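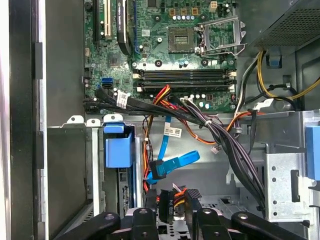 Wrist camera view of a desktop tower at the Girnville bench, with the P4 connector between the gripper's fingers.

Wiggle first, pull later

The Girnville group has spent most of the year teaching a robot to do what anyone who has ever lived with a home entertainment unit does by instinct: give a cable a gentle wiggle and see what moves at the other end.

The method has a proper name in the write-up, which runs to a full line and contains the word "interrogative". Everyone on the bench calls it wiggling. Isabelle MacDonald, who has to present it in front of people, has asked for a compromise and been offered "structured wiggling".

The problem is cables. Taking a desktop computer apart for parts is an attractive job for a robot right up until the side panel comes off. A motherboard sits politely where it was screwed down. A memory slot looks like a memory slot. The wiring, on the other hand, goes wherever the last person to close the case shoved it, and two machines of the same model can look like the work of quite different temperaments. Black data cables run together in a bundle, power wires cross over the top of them, and the connector you want is attached to something you can't see, underneath something you'd prefer not to disturb.

Our older approach was to look hard and then commit. The system took a picture from the wrist, labelled every cable it could find, traced each one from end to end and picked a pull. On tidy wiring it was very good, and the demo video is all tidy wiring. On ordinary wiring the tracing fell over wherever two cables of the same colour crossed, and the arm would carry on with enormous confidence in the wrong direction. Olumide Nwankwo went back through 2,000 logged attempts from that system and found 623 in which something other than the intended cable moved first. He put the figure on the whiteboard in October. It was still there at last count, with a box drawn around it and a note asking the cleaners to leave it alone.

The new approach asks for less certainty up front. The robot makes a guess, closes lightly on the connector or the cable just behind it, and shifts it a few millimetres one way and back again. The wrist camera records the whole business. Whatever moved in step with the gripper is probably attached to it, whatever stayed put probably isn't, and anything that moved a bit late and in a sulky fashion is being leaned on by something else. The model updates its map of the wiring and then chooses between pulling, wiggling somewhere else, or moving an obstruction out of the way.

None of these ideas is new, and the reference list is suitably long. Where we think we've added something is in choosing the wiggle. Woo-jin Nam's part of the work scores each possible nudge by how much it would settle an open question, less a penalty for how much it might disturb. A nudge to a loose connector hanging in open space is cheap and tells you plenty. A nudge to the middle of a thick bundle is expensive and mostly tells you that it's a thick bundle. Early versions had no penalty at all, and the robot behaved like a toddler who has discovered a tablecloth.

The training data came from people driving the arm by hand. Modupe Bassey did the largest share of the sessions and is now so practised at looking at computers through a camera on a wrist that she reports finding her own eyes a bit far away. Her main contribution to the method, beyond patience, was noticing that the human drivers were already wiggling. It had been trimmed out of the recordings during clean-up on the grounds that it was hesitation. We had carefully removed the useful part from every demonstration and then wondered why the robot never learned it. The untrimmed recordings went back in and the first decent results followed within a fortnight.

And the results are decent. On the held-out towers, wrong-cable pulls fell to less than half their former rate. Most of the gain came from the densest wiring, which is where we wanted it. The system is slower on easy cases, as it will sometimes stop to question a cable that is attached to nothing at all and lying in plain view. Osaze Akinola regards this as good manners. The throughput people at Ogunleye, who'd be paying for the extra seconds, regard it as a line item.

A few things still don't work. Flat cables that loop back on themselves are a nuisance, as the near side of the loop absorbs the whole nudge and the far side reports nothing. Latched connectors are worse. A wiggle will tell you what a plug belongs to, but it won't release the little clip on the side, and the gripper has nothing resembling a thumbnail. At present the system identifies the right connector, establishes beyond reasonable doubt that it's the right connector, and quite often can't get it out. There's a fingertip redesign under way to deal with that. The first version was printed too thick to fit beside a plug and is now holding the lab door open, a job it does well.

Lighting matters more than we'd like too. The motion tracking relies on seeing small shifts against a cluttered background, and black cables in the shadow of a grey case don't offer it much to go on. Printed labels on the cables help a great deal, being bright and having edges. Woo-jin would like all cables everywhere to be labelled. We have passed this on to the computer industry in the form of a footnote.

Next up is the Zallgate trial, where the 2 arms currently sharing a bench here will be set up at opposite ends of a real sorting line and given whatever comes off the truck. Our own test towers come from the surplus store at Wellbridge, and after a year of being opened, emptied and put back together by the same handful of people, they have arguably become tidier than nature intended. Zallgate promises us dust, missing screws and at least one case that someone has closed with packing tape. Isabelle has asked them not to clean anything first. They were puzzled by the request but said it wouldn't be hard to honour.

The preprint goes up on 18th December, with the untrimmed recordings alongside it. If you have an old tower with truly appalling wiring, Modupe would like to hear from you before you tidy it. She's on the second floor, in the room with the door propped open.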